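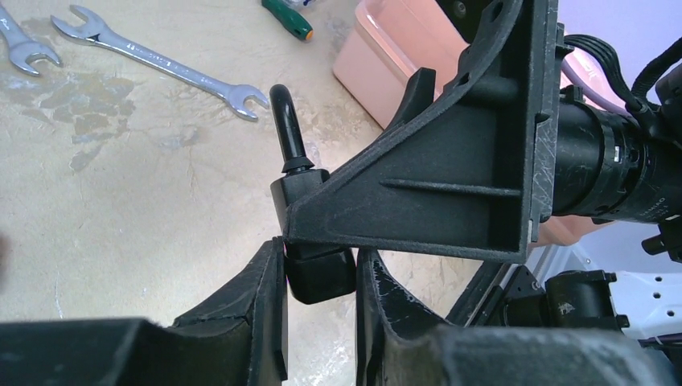
Black bracket and joint block, with scuffs along the mounting plate.

Chasing 78 in a 12-over game should be simple arithmetic. Briltorley needed six and a half an over, had all ten wickets in hand, and lost by four runs to Skurkness. I kept the book for the second innings, so I have the numbers.

The first three overs went for nine. Danylo Levchenko left anything outside off stump, which is sound practice in a long match and expensive in a short one. By the end of the sixth over the score was 28 for one, and the required rate had gone above eight. Skurkness then brought on Áine Quinlan from the road end. She bowled flat and slow, into the pitch, with five fielders on the leg side. Her three overs cost 11. Both of her wickets were caught at deep midwicket from the same shot.

Volodymyr Vasylenko made 34, the top score in either innings. He hit straight, where the boundary is longest at Vamcombe but where there was only one fielder. I would have sent him in at three. He went in at five, with 45 needed from 29 balls, and ran out of partners who could get him the strike. In the last over he faced two balls of the six.

My other complaint is the running. I marked every ball where a second run looked available and was refused, and got to seven. Maksym Skoryk disputes three of those. Even on his count the remaining four would have tied the scores.

The pitch was slower than the one we had in May. The ball stopped a little on landing, and drives on the up went in the air. Melaniia Levchenko, who opened for Skurkness, had worked this out by her second over and played everything late. She made 22 without a boundary.

Next time I would like to see the order set by required rate, with a fixed point at which the hitters go in. The end of over five would do.

4 November 2018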